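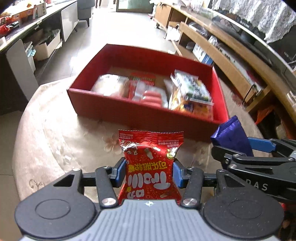 1/ Valdemar Lauritsen asked under the last thread whether wrist-view demos are any use once two hands share one box, or whether each hand just ends up blocking the other. Fair question. We ran it at Nekcombe and have numbers now.

2/ The task is packing snack packets into an open box. One person, a gripper in each hand, each gripper with its own camera. No robot at collection time. We recorded 200 demonstrations and trained two policies on them.

3/ Policy A sees each hand's own view only. Policy B sees both views, plus the pose of the other gripper relative to its own. Same network size, same training schedule, same starting layouts at test.

4/ Film packets are a nuisance. The surface is glossy, the outline changes when you squeeze it, and reflections move as the wrist turns. The print is a decent cue for orientation - the red Trolli packet reads upside down from this hand, and we kept grasps like that in the set.

5/ Over 99 test trials per policy, A finished 49 and B finished nearly 200 trials' worth of nothing special in setup, just the same 99, and came out ahead by 10. So 59. Useful, but less than I had hoped for.

6/ Most of A's failures were at the box wall. One hand goes in while the other is still over the near corner, and they touch. B mostly waits. It waits too long at times, and we scored a timeout as a failure.

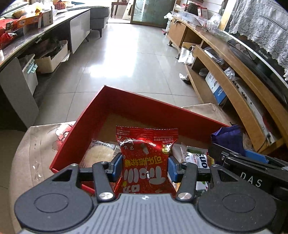
7/ On blocking: we tried dropping every stretch where the second gripper overlaps the box in the wrist view. Scores went down for both policies. Those stretches seem to carry the timing between the hands, so they stay in.

8/ Labelling: the Zelska script marks grasp and release from finger width alone. It's fine on stiff packets. On soft ones it calls release early, so we fixed those by hand. Budget time for that if you copy the method.

9/ Limits: one room, one table covering, one operator. The Hviid split (new room, new box) is being recorded and I wouldn't guess at the result. Lighting worries me more than the box does.

10/ Valdemar also asked about force. We don't log any. Finger width is a poor stand-in for it on film packets, and I'd want a sensor in the pads before claiming anything about squeeze.

11/ Code is in the Gurnik repo under the two-hand folder. Demos follow in May, after the other room is done.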